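I'm Kelly Camargo, and I started Hasstead because I couldn't find a plain table I liked. I wanted pine, I wanted knots, and every shop I walked into kept steering me toward something smooth and gray. So I bought some boards and made a mess of my garage.
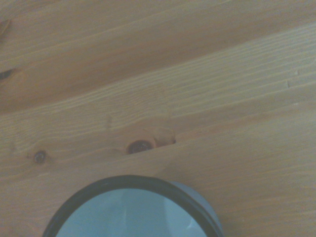

Pine is still what we work in, and I'm still happy about it! It smells great and it gets better the more you use it. I choose boards the way other folks choose puppies - a dark, round knot with the grain swirling around it gets me every single time, and a tiny crack here and there doesn't bother me a bit. Set a cup down on it and you're home.

These days we have 2,000 square feet on Wiltano Street and a little line of enamel-style mugs, too (my sister's idea, and a good one).
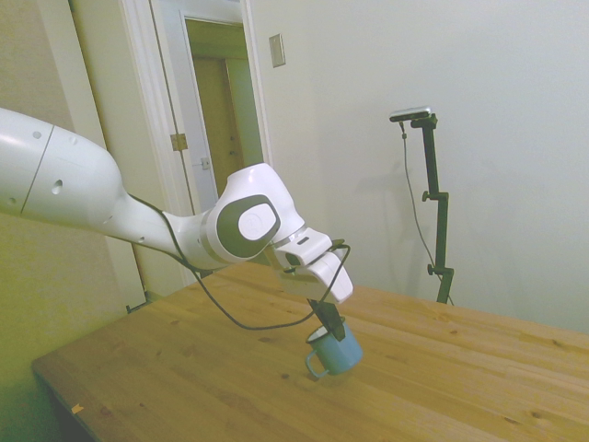 **Hasstead Table & Mug Team**

There are 5 of us. Ilari Hämäläinen picks the lumber with me, Leonor Prata does the sanding and oiling, and Jucélia Guerra looks after the mugs. Lindsay McKinnon answers the phone and knows where your order is.

Blue is the color people ask for most, mostly for porches and camping trips.

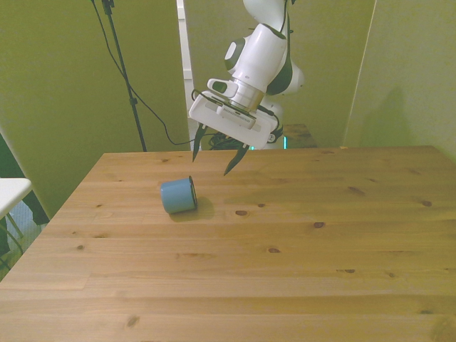

We also fix up old tables if you can get them to us. Call first, though - Wednesday is delivery day and the driveway fills up fast. Coffee's on until 3:00.

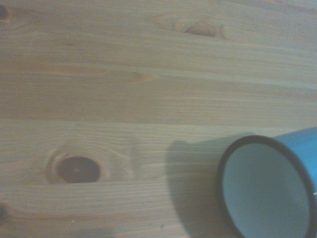
*Pine tabletop, big knot and all.*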